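The Long Way Around to a Law Degree

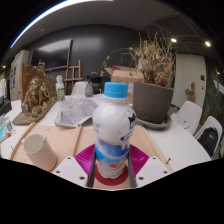

Alumni Quarterly, Vol. 13, No. 2

The winner of this year's Thaler Prize for public interest law would like it known that she was the last person in her section to understand the rule against perpetuities, and that she may still be.

"I passed the exam," she says. "I would not want anyone to look into it further than that."

The prize goes every other year to a graduate of Plisten Law School whose practice has been spent largely on clients who can't pay. It comes with a glass object, a small check, and an obligation to speak at the spring luncheon. She asked, as a condition of this interview, to be left unnamed until the luncheon, at which point she expects the secret to be out. The school agreed. Her mother, she reports, did not, and has told her whole building.

Her office is over a shoe repair shop on the main street of Flodov, a county seat with one courthouse, one stoplight and, by her reckoning, too many lawyers who do wills. She does evictions. To be exact, she does the other side of evictions, standing next to tenants who got a summons in the mail and in many cases put it in a drawer.

"The drawer is my real opponent," she says. "The landlord's attorney I can deal with. He returns calls. The drawer has been sitting there for two weeks with a court date in it."

She didn't start out wanting any of this. She worked in the billing department of a regional trucking company until she was past thirty, arguing with customers over fuel surcharges, and applied to law school after one of those customers told her she ought to. She doesn't believe it was meant as a compliment. Plisten let her in off the waiting list in August, so late that orientation was over and the good lockers were gone.

"I had a bottom locker for three years," she says. "You'd be amazed how much of my legal education I got crouching."

Her first-year grades were, in her word, geological. She settled in at the bottom and stayed there while other layers formed on top. What changed things was the housing clinic, which she joined in her second year because it met in the afternoon and she still had a morning job. Her first client was a retired school bus driver whose landlord had raised the rent, turned off the heat and then sued him for withholding the rent he had withheld over the heat. She took the file home and read the lease four times. On the fourth reading she found that the landlord had signed it on the tenant's line.

"I thought I'd won," she says. "I walked in like somebody in a movie. The judge looked at it and said, 'Counsel, I think everyone knows who lives there.' And that was the end of my brilliant discovery."

The case settled anyway, on the much duller ground that the heat was off and the landlord had a letter from the city saying so. She has kept that in mind. Asked what she tells students who come through her office in the summer, she says she tells them to get the letter from the city.

After graduation there was a stretch at a firm, which she describes with great politeness and no detail. There were nice chairs. She was assigned to a dispute over a conveyor belt that had begun before she entered law school and went on after she left the firm, and for all she knows it's still going. She billed well and slept badly. When the legal aid office in Flodov posted an opening, she drove out to see it on a weekend, found the door locked and a bucket in the hallway catching a leak, and applied that night.

"The salary was so low I assumed it was a typo," she says. "I brought it up in the interview, as a courtesy, so they could fix the posting. There was a silence."

The legal aid office closed a few years later, when its grant wasn't renewed. She rented the room over the shoe shop, kept the phone number and carried on under her own shingle with part-time help and a patchwork of funding that she says resembles a quilt made by people who weren't speaking to each other. Last year the office took on 261 cases. She knows the number because a funder requires it, on a form with a box too small for three digits.

The work that caught the prize panel's attention wasn't a trial. It was a change in the county's paperwork. For as long as anyone could remember, the summons in a Flodov eviction ran to two dense pages, and the date of the hearing appeared near the bottom of the second one, after a paragraph on the service of process by certified mail. She spent the better part of three years asking the court to move it to the top of the first page.

"People hear that and wait for the rest of the story," she says. "There's no rest of the story. I wanted the date moved. I went to a great many meetings about it."

She wrote letters. She drafted a sample form, then another in larger type. One meeting was given over entirely to whether a box around the date would be prejudicial. A clerk with long experience asked her, kindly, what would happen if tenants began showing up. She said she supposed they'd have hearings. The clerk said that was what worried her.

The new form went into use with the date at the top, in a box. More tenants now come to court, the dockets run longer, and she is less popular in the parking lot at five o'clock than she used to be. The neighboring county has asked for a copy. So has a legal technology company, Nokik, which wanted to know if she had considered turning the form into an app.

"I said it was already on paper, and that the paper worked without a password," she says. "They were very nice about it. They sent me a water bottle."

She is less wry on the subject of her clients, and guards them closely. She won't tell a story that could be traced to anyone in town, which in Flodov rules out most stories. What she will say is that very few of them are looking for a fight. Most want twenty minutes with someone who has read the lease. A good number owe the rent, know they owe it, and need a schedule and a person across the table who'll put the schedule in writing.

"Law school trains you to look for the argument," she says. "Often there isn't one. There's a man who missed two shifts and a landlord who has a mortgage. You get them both to sit down, and somebody goes and finds a pen. I'm quite good at having a pen."

She thinks schools could teach more of that and has told Plisten so, at some length, on the backs of several alumni surveys. She'd like to see every first-year student sit through a morning of landlord-tenant court before reading a single appellate opinion. She'd also like the surveys to have more room on the back. The school has acted on the first suggestion, in part: since last fall the clinic has sent 20 students a semester to observe. They arrive in suits. Tenants in the hallway take them for attorneys and ask them questions, and she has had to speak to a few about answering.

As for the prize, she says she read the letter standing up, assumed it was about dues, and set it aside for most of a day. When she called the school to accept, she was put on hold and then transferred to the parking office. The check will go toward a copier. The glass object she hasn't seen yet, though she has been told that it is heavy and comes to a point.

She has written one draft of her luncheon speech and thrown it out for containing the word "journey." The second is shorter. It covers the bus driver, the conveyor belt and the box around the date, and it has a passage on perpetuities that she may cut if any of her former professors are in the room.

Does she have any plans to slow down? She looks at the phone, which has rung four times in the course of the conversation, and which she has answered three of those times.

"I had a day off in the fall," she says. "I cleaned out a drawer at home. There was a jury summons in it."

She had missed the date. She called the clerk's office to apologize and was told, with what she took to be some satisfaction, that it had been printed right at the top.

The Thaler Prize luncheon is open to all graduates of the law school and their guests. Replies are due to the alumni office by 9 March 2020. Parking is behind the library, and the lot fills early.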